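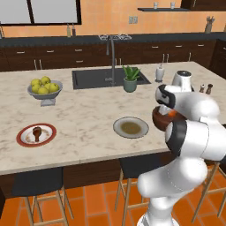 May, notebook, Macbeth unit

9:40. Second run of the banquet scene material (3.4) with the Mustbridge group. Woo-jin led, I sat at the back and scribbled. Notes before I forget.

Opening exercise, "who can see him," still too long. Groups get the lines on strips, no stage directions, and have to decide where Banquo's ghost comes in. Good arguments at two tables. Third table just put him in at "The table's full" and stopped. Need a follow up card for fast finishers. Maybe: play it with no ghost at all, just Macbeth looking at a seat. Then swap.

The line that did all the work again was "Which of you have done this?" Ask who he's talking to. Ask what the lords do with their hands while he says it. Kids who wouldn't read aloud were happy to be lords. Put more lords in.

Clip comparison. Woo-jin showed the Gakura staging first, then Han. Wrong order I think. Gakura has the actor in full blood makeup walking the length of the table and after that everybody wants blood. When Han came on (no visible ghost, camera stays on Lady M) there was a groan. Swap for next time: Han first, 2 viewings, second one with the sound off. Then Gakura.

Sound off viewing was the best five minutes of the morning. One girl noticed Lady M never stops smiling at the guests till "Stand not upon the order of your going." Somebody else said she's the host so she has to. From there they got to status on their own. Didn't need my status slide. Cut the status slide.

Vocab. They tripped on: "cabin'd, cribb'd", "nonpareil", "mirth", "purged the gentle weal". Glossary is in the packet but on the last page so of course they don't turn to it. Move to margin. Ask Ye-seo if the template can take a margin column, last time it shoved all the line numbers over.

Line numbers!! Packet uses one edition and the slides use another. Off by 2 or 3 lines by the end of the scene. Woo-jin said "look at line 93" and half the room was on the wrong speech. Pick one. I vote the packet, it's already printed.

11:15. Talked with Ye-seo on the phone re Dimen. Dimen upload of the unit is stuck, the audio for the witches scenes won't attach. She thinks file names with apostrophes. Will rename and retry after lunch. She also wants the teacher notes split from student pages, seperate downloads, which is fair, teachers at Mustbridge were handing out the answer notes by mistake.

Word count on teacher notes for 3.4 is 1,848. Way too much for one lesson. Ye-seo's suggestion: one page of what to do, everything else in an appendix. I don't want to lose the bit on Forman seeing it at the Globe, though it's really for me more than for them. Appendix.

Writing task. Prompt was "You are a lord at the banquet. Write home." Results mixed. Good ones had small stuff, who got moved down the bench, what Ross asked and why he shouldn't have. Weak ones retold the plot, some with things a lord could not know (the murderers, the dagger). Add a line to the prompt: only what you saw and heard from your seat. Then have them swap letters and hunt for anything that breaks the rule. Woo-jin wants it timed at around ten minutes. Try it.

Also the quiet boy by the window asked if Macbeth could be faking. Nobody had an answer for him, me included. Woo-jin turned it round and had two students play it both ways from "Never shake thy gory locks at me." Faked version was horrible to watch, in a good way. Keep!! Goes in as exercise 4, after the clips, before the writing.

2:30. Ye-seo says rename worked for the first file, rest still uploading.

To do
swap clip order
margin glossary
fix line numbers (slides)
drop status slide, thrid bullet was wrong anyway
fast finisher card
rewrite letter prompt
ask Woo-jin for his notes from the early group, mine start late

Next session is 4.1. Need to decide if we do the apparitions as voices only. I think yes, lights down, students reading from different corners. Check if the blinds in that room close all the way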